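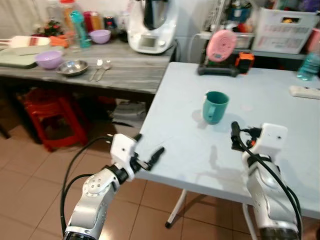 Dadley Home Services opens bookings this Friday for its small-kitchen tidy, a one-visit sort-out for narrow rooms where everything ends up on the floor or the ledge. Starts with one clear work surface. A light blue folding table does fine, scuffs and all, with just the mug and a few bits left on it while the rest gets sorted. Table goes up first, comes down last.

The service was tried out in 34 homes in Undley and Cifuentes over the winter. Each visit takes 3 hours, two people, no new furniture sold. Households keep what they use and decide on the rest themselves.

"People think they need more cupboards. Mostly they need somewhere to put things down while they decide," said Noura Awad, who runs the visits. "A folding table, a couple of lidded boxes, and we can get going."

Packets go in clear lidded boxes so you can see whats left. Bowls stack on top. Fans, chairs and side tables get a fixed spot along one wall — the walkway stays open. Gas cylinders are left where the household has them, we do not move or disconnect them.

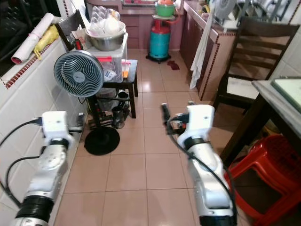
Pedestal fan and side table along the tiled wall, storage box with steel bowl on top.

Bookings run for six weeks to begin with, mornings only. More dates in January if there is demand. Renters welcome, nothing is drilled or fixed to walls. Customers will recieve a short checklist before the visit, mainly asking them not to clean up beforehand.

Amparo Villanueva, who handles bookings, said evening visits are being looked at but not confirmed. A version for shared kitchens is planned with Petier, the student housing firm — details to follow.

Press contact: Begoñe Llorente, Dadley Home Services, Undley office. Interviews with Noura Awad on request, Friday after 2 is best.

Last updated: Friday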